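Minutes of the cold drinks service meeting, Coltden, upstairs tasting room
January 12, 2022

**Chair:** Siham Filali
**Minutes:** Benjie Lacson
**Also present:** bar lead, stores, dishwash, purchasing
**Apologies:** front of house (comments sent in writing, taken under item 4)

## 1. Minutes of the December meeting

Agreed, with one correction. Under glassware, "smooth tumbler" should read "ribbed tumbler" in both places. The smooth tumbler was withdrawn before the trial started and is no longer on the stores list.

Actions carried over:

- Label for the cordial shelf: done.
- Spare rack inserts for the glasswasher: ordered, awaiting delivery.
- Written method for stirred drinks: draft tabled, see item 3.

## 2. Ribbed tumblers

Stores reported that the Stondura ribbed tumbler is now the standard glass for long and short cold drinks. 746 are held across the bar, the tasting room and the back shelves. 58 have been set aside since the last count and are not in use. Stores split these into chipped rims, cloudy glasses and glasses with a mark in the base. The chipped ones have gone out with broken glass. The cloudy ones are boxed for a second wash on the long cycle with fresh rinse aid.

Dishwash said that the ribs hold residue if a glass is left standing with a sweet drink in it. A pre-rinse clears it. A glass that has dried out needs a soak first, and the brush should go up and down along the ribs. Going round and round takes longer and misses the grooves.

The bar lead asked whether the thick base was causing trouble in the racks. Dishwash said it was not. The base holds a little water when the glass is inverted and the racks are being tilted for a moment on removal. This is to be added to the wash sheet.

There was a discussion about fill level. The ribs make it hard to read the level from the side, particularly with a pale drink, as the liquid shows as a row of thin stripes and the surface line is broken up. Staff have been holding the glass up to the light, which is slow and gives different answers depending on who is holding it. Options considered:

- An etched line on the glass. Purchasing to ask, but this would mean a special order and a wait.
- A card gauge held next to the glass. Cheap, gets wet, gets lost.
- Measure everything into the glass with a jigger and ignore the level. This is the present rule and is not being followed at busy times.

Agreed to keep the jigger rule and enforce it. The etched line is to be priced for information only.

**Action:** stores to finish the second wash of the boxed glasses and report how many come back into use.
**Action:** purchasing to obtain a price for an etched line.

## 3. Stirring method

The draft method was read through. It covers drinks built in the serving glass with the twisted metal stirrer (Ondix, long pattern). Drinks built in a mixing jug are on a separate sheet and were not discussed.

Text as amended at the meeting:

1. Stand the glass on a flat, covered surface. Do not stir a glass held in the hand.
2. Measure the cordial first, then the water. Ice is added after stirring unless the drink sheet says otherwise.
3. Lower the stirrer down the inside of the glass until it touches the base. Do not drop it in.
4. Turn the stem between thumb and finger. Keep the lower end on the base and close to the wall.
5. Stir for seven turns, lift slowly, and let the stem drain against the inside of the rim.
6. Place the stirrer in the rinse jug between drinks. Do not lay it on the table.

Step 4 was debated at length. The bar lead prefers the back of the fingers to do the work and the wrist to stay still. Siham Filali said that the method had to be written for people who had never done it before, and that thumb and finger would do. The wording stands. The bar lead may teach the other grip once a new starter can manage the basic one.

On step 5, the number of turns was raised from the draft. Dumlao lemon cordial is heavier than the one it replaced and sits on the base. At the shorter count a darker band was left in the bottom of the glass in several of the samples. Purchasing asked if a longer stir was simply making up for cordial straight from the fridge. This was thought likely. Agreed to keep the higher count and look again if the cordial is moved to the cool shelf.

Step 6 was agreed without discussion.

Dishwash asked for a line on cleaning. The twist in the stem traps pulp and sugar. A flat cloth does not reach it. The stirrer is to be soaked at the end of service, then run through a folded cloth while being turned, so that the cloth follows the twist. Stirrers go in the cutlery basket, upright, and never in the glass racks.

**Action:** Benjie Lacson to issue the amended sheet, one side of paper, large type.

## 4. Comments from front of house

Received in writing and summarised here.

- Customers like the ribbed glass and ask where it comes from. Staff may give the name.
- The glass is heavy in a full tray. Front of house weighed an empty one at about 169 grams and asked for a lower limit per tray. Agreed. Trays are not to be filled to the edge, and short drinks are not to be stacked beside bottles.
- Bottle caps are being found on the service tables and, twice, under a glass. A cap under a glass tips it.
- The lemon drink looks weak. No complaint about the taste.

On the last point, the bar lead said that the pale colour is normal for this cordial and that no colouring is to be added. If a customer asks, the answer is that it is the colour it comes. The recipe is unchanged.

## 5. Bottle caps

Taken as a separate item at the request of stores.

Caps are removed at the table during setting up and put down wherever there is space. The small white screw caps are the worst, being nearly invisible on a white surface. Some go back on the wrong bottle. Two opened bottles were found with caps from a different line, and both were thrown away.

Proposals:

- A shallow dish at each setting-up point. Agreed.
- Cap stays in the hand while pouring and goes straight back on. Agreed as the preferred practice. The dish is for when this is not possible.
- Coloured table covers. Not agreed. The white covers show spills and stray sugar, and dishwash has no wish to run a second colour.

There was a short exchange on whether the dish should have a lid. It should not.

**Action:** stores to supply the dishes from existing stock (the small sauce dishes, not the ramekins).

## 6. Table covers

Covers are being changed at the end of the day only. Siham Filali asked for a change at midday as well where the table has been used for tasting. Small specks and smudges build up quickly and are mistaken for new spills. Creases and folds should be smoothed out before glasses are put down - a tumbler standing across a fold can rock when the stirrer is turned.

Dishwash accepted the extra laundry for the tasting room only. The main bar stays on one change. To be looked at again if the tasting room numbers go up.

Covers are to be pulled flat from the corners. Clips were suggested and rejected, as they mark the table edge.

**Action:** bar lead to add the midday change to the tasting room list.

## 7. Cordial stock

Purchasing reported that Dumlao can supply the lemon in the larger bottle. The larger bottle does not fit the door shelf and would need to be decanted, which brings back the problem of caps and labels. Agreed to stay with the small bottle.

Opened bottles are to be dated on the shoulder with the wax pencil. Ink has been washing off. Bottles without a date are treated as out of date.

The ginger was not discussed. Purchasing is waiting for a sample.

## 8. Any other business

- The second rinse jug has a cracked handle. Replace.
- The light over the tasting table is too yellow for judging colour. Benjie Lacson to try a daylight bulb before anything is spent on a new fitting.
- Keys to the upstairs cupboard are to be signed for. The sheet is inside the door.

## 9. Next meeting

Same room. Siham Filali to circulate a date once the etched glass price is in. Items for the agenda to Benjie Lacson, in writing, with a heading.

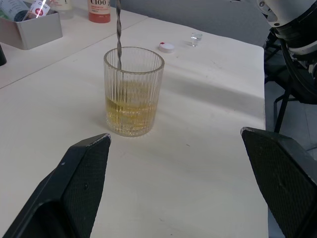
*Reading time: 7 minutes*

Note to items 2, 3 and 5: ribbed tumbler filled to roughly half, stirrer in the glass, cap on the table. The wash sheet and the amended stirring sheet are issued separately. Corrections to these minutes to Benjie Lacson before the next meeting.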